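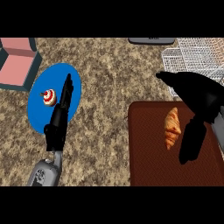 Two simulated arms over a speckled surface, one by the cake on its blue plate, the other just above the croissant.

Let People Drive

I spent most of October steering a pair of simulated arms at Skerton, and I came away more excited about robots than I've been in years. The trick that got me is an old one! You take the controls, you do the job yourself, the computer records every move, and later a program learns from what you did.

My first try at lifting a croissant was awful. I came in too steep, backed off, turned the wrist and came in again (my shoulders were up by my ears the whole time). By the end of the month I had 435 good runs saved, and somewhere along the way I'd stopped thinking about my hands at all. I just wanted the croissant.

That's the part I love. Ask me to write down how to pick up a pastry without crushing it and I'd get maybe three lines in before I was stuck. But I can show you, over and over, a little differently each time, and all those small corrections go into the recording.

People at Hunt will tell you this doesn't scale, and they have a point. It's slow, and it's tiring. Of my 719 attempts, plenty went in the trash, and a simulated cake is a lot more forgiving than frosting. I still think they give up on it too soon. A baker or a nurse's aide could sit down at this thing and teach it something real without writing a line of code, and I can't think of another corner of computing where that's true.

I'm signed up for another round, two arms again, and I've asked for harder pastries.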